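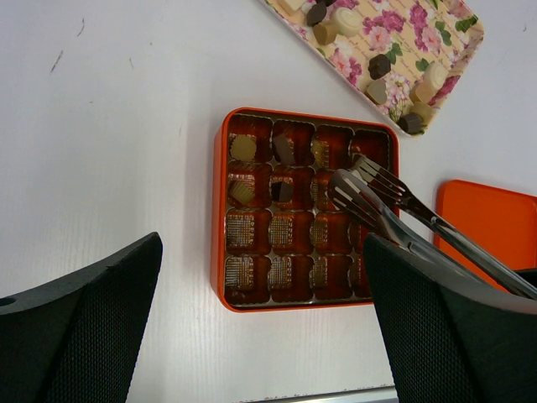 On the Bench: The Dudent Tabletop Kit, with Tongs

Regular readers will remember that I was rude about the last arm we had in the office. It arrived in four boxes, needed a license file that lived on somebody's laptop in another time zone, and spent most of its stay holding a sponge. So when Ciarán Keogh wrote in to say that his catering supply firm was thinking of buying the Dudent kit, and could we please find out whether it was any good before he signed for it, I took the job with a certain amount of sighing.

Ciarán's question was narrow. He packs and plates small fancy things for hotels, and the small fancy things are what slow him down. He did not want to hear about pallets. He wanted to know if the Dudent could take a chocolate out of one thing and put it on another without making it look as if it had been sat on.

We bought a box with a four-by-four insert, dug out a floral tray with roses on it, and added a pair of stainless-steel serving tongs with forked ends. The tongs were Ciarán's condition. His clients like to see a utensil, and his own staff use the same kind, so the machine would have to use them too.

What you get

The kit comes in one crate, which I count as progress. Inside are the arm, a two-finger gripper with mesh-textured inner faces, a small wrist camera, a clamp, a controller the size of a hardback novel, and a quick-start card printed in gray on slightly lighter gray. The price is $2,163 for the kit on its own. A further $1,112 buys the service plan, under which Dudent will teach the arm a task for you from your own recordings and send it back as a file.

You can skip the service plan if you have someone on staff who enjoys this sort of thing. Ciarán does not, and after two evenings with the manual I am no longer sure that I do.

Setup took me from lunch until just before the office cleaner wanted the outlet. The clamp is solid, and the cable is long enough to reach a wall socket in a normal room, a courtesy that other makers might look into. The software found the camera on the second try. On the first try it found the webcam on my monitor and gave me a long, thoughtful view of my own chin.

Teaching it

You teach the Dudent by doing the job through it. There is a hand controller, you move it, the arm moves, and the software saves the whole business as a run. Do enough runs and the service plan people can build you something that works on its own. The card recommends 32 as a starting number, and recommends varying them, so that the arm sees full boxes and half-empty boxes and pieces that have tipped over in their cups.

That last point matters with chocolates more than I had expected. A square one leans. A round one with a flat top stays put and is a pleasure to deal with. Anything that has slipped down beside its liner becomes a small hostage negotiation. In a sixteen-cup insert with pleated plastic liners there isn't much spare room around any given piece, and fork tines are not a forgiving shape.

My advice is to teach one box from full to empty and then start again with a different arrangement. Partway through a box is where the practice is worth most. The lower rows are clear, there are stragglers left at the top, and you have to bring the tongs across the empty cups to get to them. It is also the stage at which you will want a chocolate very badly.

The tongs

Now for the bad news. The Dudent gripper was designed to hold objects, and tongs are an object that holds other objects, and the gripper takes this personally. Polished steel handles are slippery things to teach with. If you pinch them too far back, the jaws wander at the far end. If you pinch them too close, the fingers crowd the box, and you spend your time worrying about its rim.

There's a grip setting in the software that goes from Light to Firm. Light let the handles roll. Firm closed the tongs completely, with results for one caramel that I won't go into. I ended up a little under halfway and wrapped the handles in a bit of tape for the second day, which helped a great deal and looked terrible. Dudent sells a rubber sleeve for the purpose. It was out of stock when I asked, and had been since April.

Shiny handles also throw light back at the wrist camera. Move your lamp. I moved mine three times and then turned it off.

Laying out the table

A few things I would tell Ciarán, or anyone else trying this at home, before the first run.

Use a plain tabletop. Ours is white with a faint wood grain and a few scuffs, and the software coped fine with it.

Keep the lid out of the working area. I was slack about this. A lid in the same color as the box, lying next to it, is one more flat orange thing to steer around, and the tong handles go right over it on the way in.

Put the tray at whatever angle you like, but then vary it between runs. I left mine on the diagonal for a whole morning and was told by the service desk, very politely, that I had taught the arm to love diagonals.

Mix your chocolates. Hearts, squares, tall white swirly ones, dark ones that are hard to see against a dark liner. A tray with nine different lumps on it tells the service desk more than a tidy row of the same praline, and your colleagues will be happier too.

How it compares

The obvious rival is the Drarel Two, which costs more and has a suction cup. Suction is lovely on a flat-topped piece and hopeless on anything with a swirl. It also leaves a ring. Ciarán's clients would notice the ring. The Drarel software is better, though, and I say that with some bitterness, having used the Dudent's, in which the Save button and the Discard button are neighbors and look like twins.

Brennan makes a cheaper arm that several of you have written in to recommend. I tried one at their showroom. It is quick and cheerful and stopped a finger's width from where it was meant to, every time, in a slightly different direction. For stacking boxes, go ahead. For a four-by-four grid of sweets, no.

The service desk

I had more dealings with them than I planned. They answer email the same day and they don't pretend to be anyone's friend. I sent my runs off on a Thursday and had comments back by four that afternoon, most of them about my habit of hesitating above a piece before committing. The arm, I was told, would learn to hesitate as well. I did half the runs over again with more confidence, some of it real.

The trained file hasn't come back yet, so I can't tell you how the Dudent does when left to itself. What I can tell you is that as a thing to teach with, it is steady, it goes where you point it, and it can be worked by a person with no special gift for it. The camera sits where you want a camera, looking straight down into the box past its own fingers.

Should Ciarán buy it?

I told him yes to the kit, yes to the plan, and no to signing anything until the rubber sleeves are back in stock. He asked if it would work with the paper cups his supplier in Gudine uses, which are softer than our plastic liners and stick to everything. I don't know. He's sending me a case of them to try, filled, and I have agreed to this with less sighing than before.

The verdict on the trained file goes in the next issue. If you own a Dudent and have found a better answer to the tongs than tape, write in and I'll print it.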